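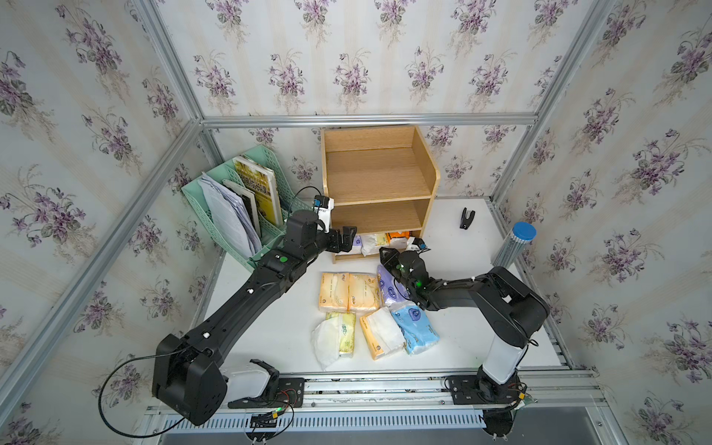
*Words by Benito Sepúlveda | 30 Sep 2021*

I have a weakness for small shelves. Big ones frighten me a bit — all that space to fill, all that dusting — but give me two compartments and a rounded top and I'm as happy as a child with a doll's house. So when the magazine asked if I'd write something on desk tidying I said yes before they'd finished the sentence, and then went home and looked at my own desk and felt rather ashamed.

My desk, for the record, had 4 mugs on it. It had a charger for a phone I no longer own, a bag of rubber bands, the instruction leaflet for a kettle and a drift of paper that I'd been calling "the January pile" for most of the year. Under the January pile was a tangerine. We won't go into the tangerine.

The setup I keep coming back to is a very simple one: a white tabletop, a little light oak shelf towards the back, a mint-green file organiser to the left of it, and violets all over the wallpaper. I do love those violets! My grandmother had something similar in her back bedroom in Clernitz, bunches of flowers on pale stripes, and I spent whole summers there lying on the bed and joining up the stems with my finger. People will tell you a patterned wall makes a desk look busy. I think it lets you get away with having very little on the desk itself, and mint against purple is a cheerful thing to sit down to on a wet morning.

## Start with the paper

Paper first, always. It's the stuff that spreads. A magazine file with slots will sort most of it out, so long as you're a bit strict about what goes where. I like the loose printed sheets together at the front, where I can grab them, then a book I'm using in the middle, then something with a bright cover at the back so that there's a bit of colour poking up. The yellow one in that mint-green organiser does the job beautifully.

What I won't do any more is buy a drawer unit for paper. I had one from Zeman, a lovely solid thing that cost me 1,599 crowns, and I filled it in a fortnight and didn't open it again until I moved house. There were more than 50 takeaway menus in the bottom drawer. Some of the restaurants had closed. If paper's standing up in front of you, you do at least have to look it in the eye now and then.

My friend at Brodlow (the stationery shop by the tram stop, do go, they'll let you try every pen) swears by taking the whole stack out once a month and putting it back sheet by sheet. I manage it every other month. It takes me as long as a pot of tea and I nearly always find something I was supposed to have posted.

## The soft stuff

Now for the things that never seem to belong anywhere: tissues, snacks, the half-packet of something you'll want at four o'clock. These are the real trouble on any desk, I reckon, as they've got no proper shape. A book stands up, a pen goes in a pot, but a packet of tissues just slumps wherever you drop it and then slides down behind something.

A low, open compartment is the answer. On the oak shelf it's the bottom one that takes the tissues and snacks, with an orange packet tucked in at the back, and the top one has been left clear. I'm a great believer in the clear compartment. It drives my sister mad, she can't see a gap without putting a candle in it, but I want somewhere to put my glasses down.

I'd go for packets you can tell apart without reading them, too. Orange is marvellous for this. White on white on white is hopeless, and you'll end up rummaging through the lot with one hand while you're on the phone.

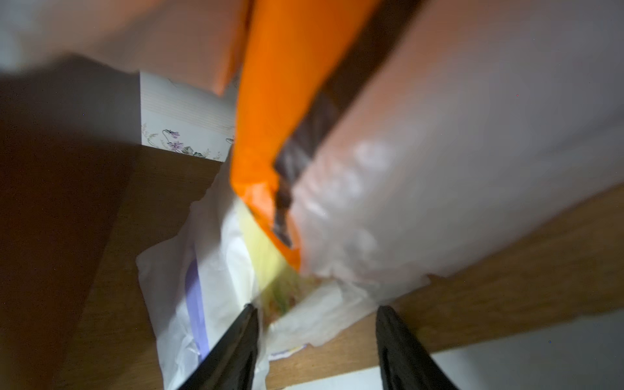 ## What I did at home

Well, I bought a shelf. Of course I did. It came from Prillero, second-hand, with a ring mark on one side that I've turned to the wall, and it has 2 compartments, which was my one condition. The tissues went in at the bottom along with a bag of liquorice. The top had nothing in it for nine whole days and then I put the post there, and I've since taken the post out again and had a word with myself.

The January pile is gone, mostly. A third of it went into the slotted file, a good deal more into the recycling, and the rest is in a carrier bag in the hall that I'm going to deal with this weekend. I kept the kettle leaflet. The mugs are down to one, and I've been looking at wallpaper samples, with a violet one taped up over the desk at the moment to see how it goes with the lamp.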